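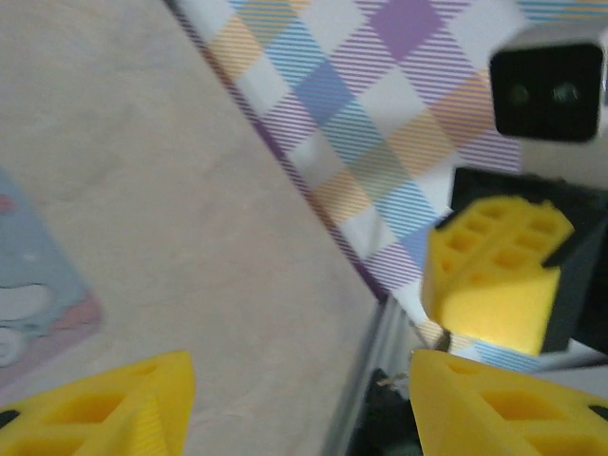
Care of Pastel Cloths and Pale Work Surfaces

Members who use the shared craft room at Jurora are reminded that the revised care guidelines take effect on January 29, 2023. They apply to all patterned cloths, including the multicoloured plaid, and to the beige surfaces beside them.

Cloths should be brushed with a soft, dry brush at the end of each booking. Marks on the lighter colours of the check are to be blotted with cool water and reported to Ada Longo, who holds the spare lengths. Bleach is not permitted – the pastel dyes fade unevenly.
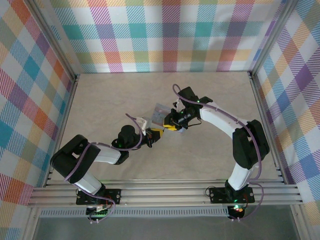 Work surfaces may be wiped with a damp cloth and mild soap. Their mottled finish can hide fine scratches and dried glue, and members are asked to check by touch as well as by eye. Clear plastic sheets are easily overlooked against a pale background and should be returned to the flat drawer after use. Cards and stickers left behind will be kept for five days at the front desk.

Replacement fabric has been ordered from Gostard at a cost of almost $3 per metre. Requests for a different pattern may be submitted in writing to Vichien Mahawong, quoting reference 1754. Changes to the colour range will next be considered in August.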